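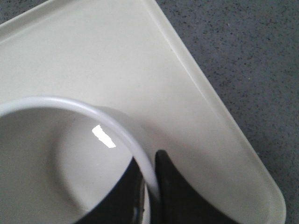 Cream tray, gray speckled surface to the right of it.

Sunday, April 11, 2021

Triltier app, dark theme work. Picked up where Kendra left off on the map screen.

The route line is now readable on the dark tiles. Old blue was too close to the water color, so I moved it two steps lighter and left the outline alone. Etornam checked it on his older phone and could follow the line at lowest brightness. Street labels are still too gray. Not touching those until the tile set from Drakau is updated.

Theme switch: it was reading the phone setting at launch only, so changing the setting with the app open did nothing until a restart. Added a listener. Works on both test phones. On the tablet the top bar stays white until you rotate the screen. Don't know why yet. Kendra thinks the bar is drawn before the theme loads. 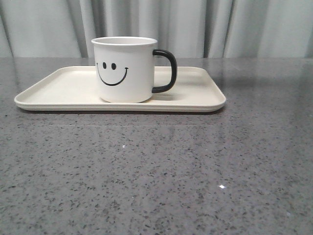
Saved places list took most of the afternoon. With 300 entries it stutters when the theme changes, because every row reloads its icon. Tried keeping the icons in memory. Switch time went down to 43 ms, which is fine, but the search box lost its cursor color. Put that on the list.

Rhonda asked if the switch could go on the main menu instead of under Settings > Display. I'd leave it where it is for this build. Manon has the screenshots for the help page and they all show the current menu.

Left open:
- tablet top bar
- cursor color in search box
- street labels (waiting on tiles)
- pop-up for closed roads still has black text on dark gray, missed it Friday

Build is in the shared folder under Grindberg, second one from the top. Don't use the first, it has my logging turned on and fills up the phone.

Kendra, if you get to the top bar before me, start with the rotate handler.

K. Zacharias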